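Part-Time Bench Assistant, Household Odds and Ends
Skimitz Resale, Hevgate
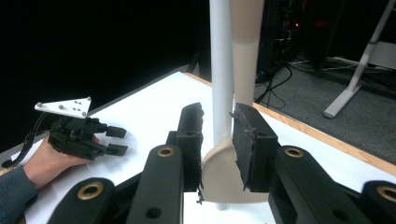

A cream base and a slender white pole on the table.

Posted March 11, 2020

Skimitz buys the contents of other people's houses and sells them to different people with houses. Between those two events everything crosses a table in our back room, where somebody stands it up, looks it over, cleans it, writes down what's wrong with it and puts it on a shelf. We are looking for that somebody.

A good share of what comes in is tall, thin and not very stable. Floor lamps, stands, things that were once half of something else. They have small feet and high opinions of themselves. You will learn to take hold of them low down, by the base, and you will learn it in your first week, probably by taking hold of one somewhere else.

What you'll be doing

Unpacking boxes and standing pieces upright on the table
Checking bases, feet and joints for wobble, and noting the wobble on the tag
Wiping down white and cream surfaces, which were all sold to their first owners as easy to clean
Matching loose parts to the things they fell off (there is a bin, and the bin has 179 parts in it as of the last count, so please don't take this line lightly)
Wrapping sold pieces for pickup
Answering the back door when the front bell is broken

Hours and pay

Four mornings a week, 8:30 to 12:30. Pay is $68 per morning. You'll be paid every second week. There is a paid break of 15 minutes, and there is coffee, which we list separately so as not to oversell it.

The job starts as soon as we find you and runs through the end of July. After that we'll talk.

What we'd like

Steady hands and decent handwriting. The tags are handwritten and customers do read them. You should be able to lift 39 pounds without an announcement, and be comfortable on your feet for most of the morning. Retail or warehouse experience is nice to have. So is a childhood spent being told not to touch things, provided you were any good at touching them.

You don't need to know about antiques. We sell very few, and the people who apply knowing about antiques tend to be sad by noon.

What we can't offer

A desk. Natural light after 11. A view of anything other than the Amaral Carpets loading dock, where they do sometimes wave.

How to apply

Stop by the back entrance on the Gostuvov Street side, any morning we're open, and ask for the bench. Bring a page about yourself with a phone number on it. If you'd sooner mail it, send it to Skimitz Resale, 80 Gostuvov Street, Hevgate, and write "Bench" on the envelope so it doesn't get put in with the invoices.

We'll ask you to do a paid trial morning before either of us decides. Wear shoes with closed toes.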